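A visit to the Dulline workshop

Posted 5/25/19 | 6 comments | 90 shares
Print this page | E-mail this page 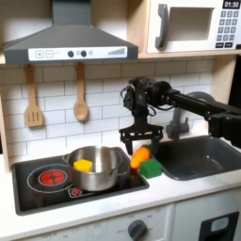
The arm over the toy kitchen, with the pot on the hob and the carrot by the sink.

Dulline is a shared workshop in a former laundry put up in 1944, and the date is still over the door. Members pay monthly and get a locker, a key and bench space. I went over on their open afternoon to look at the arm that Tin-yau Fu and a few others have been building since last June.

You go in past the wood lathes and the paint store. The arm is at the back, next to the kiln room, and it was warm enough there that most people had left their coats on the bandsaw.

The kitchen is a child's play kitchen, bought second-hand and put together one evening. It has a range hood, a tiled splashback, a microwave with its display reading 01:30, and a sink with a grey tap. Everything is at a good height for a small arm, and if it gets knocked the repair is a screw and some glue. Tin-yau said they had started on a bare table and found it taught them very little, as there was nothing to reach round. Here the tap stands up behind the sink and the hood hangs over the hob, so the arm has to be brought in from the side.

The arm itself is black, with a plain gripper of two fingers. The joints are hobby servos in printed housings. The group drew the first set themselves and threw most of it away — the elbow sagged under its own weight. The second set uses a bracket pattern from a kit called Grura, with thicker walls. The controller board is a Peria, which a member had left over from a plotter. Total spend so far is 300 pounds, not counting the kitchen.

The cables are the part they are least happy with. They hang in loops near the wrist, and twice in the spring one caught on the tap and pulled out of its socket. There is a plan to run them through a sleeve, but the sleeve makes the wrist stiff, so for now they stay as they are.

The job being worked on was a simple one: pick up a soft thing and put it in the pot. The soft things were a plush carrot and a green sponge, and there was a yellow block as well. Tin-yau prefers the carrot for testing. A hard block either gets gripped or it doesn't, he said, while the carrot squashes and you can see how far the fingers have closed. They were setting the height of the gripper when I got there, moving it in small steps and writing each one in a notebook.

I asked about the software and got a longer answer than I could write down. The short form is that one person guides the arm by hand through the movement, the positions are saved, and the program plays them back with corrections. The corrections are the weak part. If the pot has been moved, someone has to save the positions again.

Tea was in the front room. A man from Huttunen, the tool hire place on the ring road, was showing a pillar drill and had drawn a bigger crowd than the arm.

The workshop takes new members at any time, and you don't need to know any electronics to join the arm group. Bring your own safety glasses — the spare pairs are badly scratched. Parking is in the yard behind, through the second gate.

Contact us | Copyright Dulline Workshop | Back to top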